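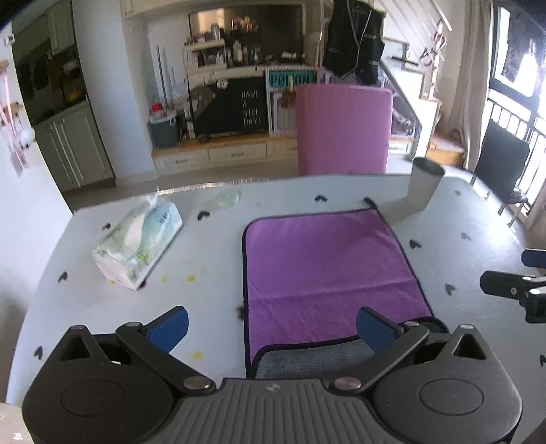 Vol. 3, p. 116

Furniture Review: The Ondura Table in Shared Rooms

Wemgate Library Service
Report issued 20 September 2024

The Ondura is a fixed-height table sold by Vimer for meeting rooms, study areas and public counters. The Service bought a first group of them in June for its study rooms and its local history room, replacing older square-cornered tables that had become hard to repair. This review is intended for branches that will be ordering from next year's furniture budget.

Delivery and assembly

The tables were delivered by Barreto in flat cartons. Each leg is fixed with bolts, and the wrench supplied is short and awkward to turn near the rail. Staff with their own tools finished much faster. The printed instructions show the leg plates facing the wrong way in the second drawing, and the supplier has been told of the error. Assembly should be done on a blanket or carpet so that the top is not marked.

The feet can be adjusted by hand. In the local history room, where the floor slopes toward the old fireplace, the full range of adjustment was needed on one side. Branches with very uneven floors should ask for the longer feet when ordering. They are not listed in the main catalog.

Surface

The white top with rounded corners was chosen for all rooms. It reflects light well and has made the north study room noticeably brighter in the afternoon. Readers using maps and large bound newspapers have commented that pencil notes and fine print are easier to follow against it. Under direct ceiling lights there is some glare, and two readers asked to be moved. A matte top is offered at a higher price and should be considered for rooms with older light fittings.

Pencil, coffee and ordinary dust come off with a damp cloth. Ballpoint ink needs a mild cleaner and a second pass. Red stamp ink left overnight has stained, and the stain remains. Branches that stamp at the table are advised to use a desk pad.

The corners are a clear improvement in narrow rooms. Strollers and book carts pass more easily, and the torn coat pockets reported with the earlier tables have not come up again. The curve does leave a small gap when tables are pushed together in a row, and pens fall through it. The linking clips sold by Vimer hold the tables firmly but do not close the gap.

Seating and comfort

The rail beneath the top is set well back. Wheelchair users were able to come fully up to the long sides, though the short ends are less generous. Armchairs from the existing stock do not slide under, and the arms have begun to rub.

Cost

The Service set aside $2,000 for the first order, including delivery. The supplier offers a discount of up to 15 percent on repeat orders placed within the year.

Finding

The Ondura is recommended for study rooms and general meeting use. It is not recommended for craft sessions or for processing desks where stamp ink is in daily use. Orders should be sent through the central purchasing office, with the choice of top and feet written on the form.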